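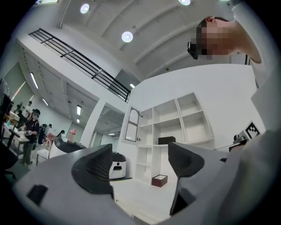
"I still set my alarm for practice": a long lunch with Drita Atanasov

I got to the diner in Mumlow twenty minutes early and Drita Atanasov had already beaten me there. She'd taken the booth by the window, ordered coffee for both of us, and was halfway through a plate of fries she told me were "for the table." (I got maybe four of them.)

If you followed women's college basketball in this part of the state a while back, you know the name. She was the point guard who never seemed to sit down, the one with the knee sleeve and the ridiculous left-handed floater. If you didn't follow it, then you may know her the way most people in Mumlow do now, as the woman with the whistle who reopened the old Berisha gym and filled it with middle schoolers.

I wanted to talk about how she got from one to the other. She wanted to talk about the fries first, so we did that.

Growing up on the wrong side of the scorer's table

Drita's family moved to Mumlow when she was six. Her dad drove a bread truck, and her mom kept the scorebook for the men's league that played at Berisha on Saturday mornings. Drita went along because there wasn't a sitter.

"I was under the scorer's table with a coloring book," she said. "That was my seat. I learned the game from ankle height. I could tell you who was about to drive by what their feet were doing, and I was in first grade, I didn't even know what a foul was."

She started playing with her older cousins, who didn't go easy on her, and then on a travel team that practiced forty minutes away. Her mom did the driving. They ate a lot of dinners in the car, she says, and she still can't stand the smell of a thermos.

I asked when she knew she was good, and she made a face like I'd asked her weight.

"I knew I was annoying to play against. A coach told my mom that, and my mom was so offended! She didn't talk the whole way home. And I'm in the back seat thinking it's the nicest thing anybody's said about me."

The knee

She hurt it the first time as a sophomore in high school and came back fine. The second time was in November of her junior year at college, in a game her team was winning by a lot, on a play she describes as "nothing, a nothing play, I was jogging."

She doesn't love telling the story, and I'd heard it from other people, so I told her we could skip it. She shook her head.

"No, it's okay. I used to skip it. Then I'd go home and be mad that I skipped it. I planted, it went, I heard it, and I remember looking at the shot clock. I don't know why the shot clock. It said 11. I can be in line at the bank and see an 11 and my stomach drops."

She had surgery, and then another one when the first didn't heal the way it was supposed to. The rehab was long. She moved back into her old bedroom, where the bed was too short for her with the brace on, and her dad put a piano bench at the end of it to hold up her foot. It stayed there for most of a year.

What she missed wasn't what she figured she'd miss. She thought it would be the crowd. The biggest one she ever played for was 2,000 people, and she can tell you the night and the opponent. But mostly she missed having somewhere to be at six in the morning.

"I still set my alarm for practice," she said. "I'd wake up and lie there in the dark, and hear my dad leaving for the truck, and I'd think, okay, he's got somewhere to go. I was pretty low. I'm fine saying that now. I wasn't fine saying it then."

A phone call from Bastian

The person who got her out of the bedroom was Bastian Dreßler, who'd been an assistant on her college staff and had taken over a small club program called Judus, two towns over. He called to ask if she'd sit in on film sessions. Only film. She could stay in a chair the whole time.

I reached Bastian by phone a few days after lunch, and he laughed when I repeated this to him.

"She told you that was the plan? I had her running the session inside of two weeks," he said. "I'd stop the tape and ask the kids what they saw, and they'd give me nothing, just blank faces. Then Drita would ask the same thing and they'd all talk at once. So I stopped stopping the tape. I let her have the remote."

He was also the first to tell her she wasn't going to play again, or at least the first to say it in a way she could hear. They were in the parking lot after a session and she'd been going on about a tryout in the spring. He asked her to walk down the three steps to her car without holding the rail. She couldn't do it.

"I was furious," Drita told me. "I didn't speak to him for a month. I kept showing up to film, I just didn't speak to him. The kids thought it was hilarious."

Bastian remembers it as closer to two months. He says he'd do it the same way again, except he'd pick a night when it wasn't raining.

Back to Berisha

Here's where I have to admit something: I played at Berisha as a kid, badly, and I'd assumed it was gone. The men's league folded, the roof leaked over the far basket, and for years the doors had a chain on them. I drove past it every week and stopped seeing it.

Drita saw it. She was at Judus four seasons by then and had her own group of seventh graders, and three of them were from Mumlow and carpooled the way she used to. She tracked down the owner, who was mostly surprised that someone wanted the place, and he gave her a lease at $500 a month if she'd take care of the roof.

"I said yes and then I went home and looked up what a roof costs," she said. "Do that in the other order."

She paid for it with a pancake breakfast, a free-throw marathon, a loan from her parents that she's still paying back, and a season's sponsorship from a company called Lamurance that put its name on the practice jerseys. The jerseys came back with the lettering a little crooked. They kept them. Her first group is very attached to those crooked jerseys, and a couple of them wore theirs to high school graduation under the gown.

She expected a dozen kids at the first open gym. 60 showed up. There were six basketballs, and one of those was flat.

"So we did defense," she said, and she was laughing so hard at this point that the waitress came over to see what was going on. "You don't need a ball for defense! We did two hours of slides. Some of those kids never came back, and I don't blame them one bit."

What she coaches, and what she won't

I sat in on a practice the following week, because I like gyms and because she told me to quit asking questions and come watch. She's loud. I don't know why that surprised me, she's soft-spoken over lunch, but in there you can hear her from the parking lot. She wears the whistle and I never heard her blow it.

She's picky about odd things. Shoes get tied double. If you're on the bench, you know the foul count, both teams, and she'll turn around and ask you. Everyone learns to keep the scorebook, in pencil, the way her mom did it, and her mom (retired now, and a terror) checks the pages.

What she won't do is let a kid play hurt. She's had parents yell at her over it. She had one father follow her all the way to her car.

"He said, 'She says she's fine.' Well, I said I was fine. I said it for years, I was great at it. I told him she could sit next to me and keep the book, and if she still felt fine on Monday we'd talk. He took her off the team. I still think about that girl. I hope her ankle's okay."

She does make them stretch longer than they'd like. There's a strengthening routine for knees and hips that she picked up from her own rehab, and she does it right along with them, wincing through the single-leg stuff. The older girls count out loud for her, slower than they need to.

The part where I ask about the future

I always ask this and I always regret it, because people sit up straight and start sounding like a brochure. Drita didn't. She looked at the fries.

She'd like a second hoop that goes up and down without a broom handle. She'd like a van. There are 40 kids on the regular roster now and she knows she ought to hire another coach, and she's been putting it off, and Bastian has been on her about it. (He told me the same thing, with more swearing.)

People ask if she wants to coach in college. She had an offer, a decent one, and she drove out and walked around the arena by herself for an hour before she called them back.

"It was beautiful. They had a smoothie machine. And I'm standing there at half court trying to get excited, and all I could think was that I'd left the space heater on in the office at Berisha."

Had she?

"Oh yeah. All night. My mom went over and turned it off."

She picked up the check before I could get to it, told me my jump shot had probably not improved, and asked if I was free on Saturday. They needed somebody to run the clock. I said I'd never run one before, and she said that was fine, her mother would be sitting right next to me.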